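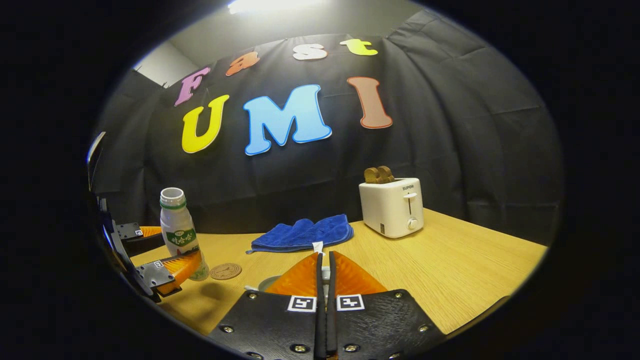 FOR IMMEDIATE RELEASE. Clandeditz, Friday, December 3, 2021. The Kemeys Circle, a bereavement support group for parents and families who have lost a child, is opening a second evening program this winter, and registration is free to any family in the area from today. The new program is called Slow Evenings, and the name was chosen with a good deal of care by the parents who have been coming to us longest. So much of what surrounds a grieving family pulls the other way. Work wants you back, the mail keeps coming, well-meaning friends ask when you will be feeling more like yourself, and the word "Fast," in bright cut-out letters of pink-purple, orange, white and yellow against black cloth, is a fair picture of how loud and cheerful the rest of the world can seem when you have only just managed to get dressed. Slow Evenings is meant for people who need an hour or two away from all of that.

The Kemeys Circle began with a handful of parents sharing a pot of tea and has grown, a little at a time, into a group that now supports 273 families across Clandeditz and the villages along the Eler road. In the past year our members and trained listeners answered 1,824 calls and messages, many of them late at night and a good many of them from people who had never spoken to us before. We are grateful for every one of those calls, and we know how hard it can be to pick up the phone and say the name of your child to a stranger.

It was those conversations that led to the new program. Over and over, parents told us that the first weeks had been terrible but full of people, and that the months afterward were when they felt most alone. They spoke about the strange guilt of laughing at something on television. They spoke about being frightened every time a surviving child was ten minutes late home from school, and about standing in the grocery store in front of a favorite cereal and having to leave the cart where it was. Our existing Tuesday group does its best to make room for all of this, but it is often full, and some families have told us that a larger circle is simply more than they can face.

Slow Evenings will be smaller and quieter. There are 42 places in all, divided into little groups that will keep the same members from the first meeting to the last, so that no parent has to tell the whole story over again to a new set of faces. Each evening lasts 2 hours, with a long break in the middle for soup and bread, and you are welcome to talk, to listen, to knit, or to sit with your coat on and leave early if that is all the day will allow. Grandparents and adult brothers and sisters may register as well. There is no limit on how recent or how long ago the loss may be, and we would especially like to hear from parents whose child died many years ago and who never had anywhere to take their grief at the time.

The evenings will be held at Ekidum House, which is on one level and has parking beside the door. A separate sitting room will be kept open for anyone who needs to step away for a while. The program runs through June, and families may join at any point while places remain.

The cost of the program has been met in full by gifts from member families, many of them made in memory of a son or daughter, and we would like to thank them here with all our hearts.

To register, or to ask a question before deciding, please call or write to the Kemeys Circle office at Ekidum House, Clandeditz. You do not need a referral from a doctor, and you will not be asked to explain more than you want to. Messages left after hours are returned the next day.

Members of the press who would like to write about the program are kindly asked to contact the office ahead of time and not to attend the evenings themselves. Several of our longer-standing parents have offered to be interviewed and can be reached through us.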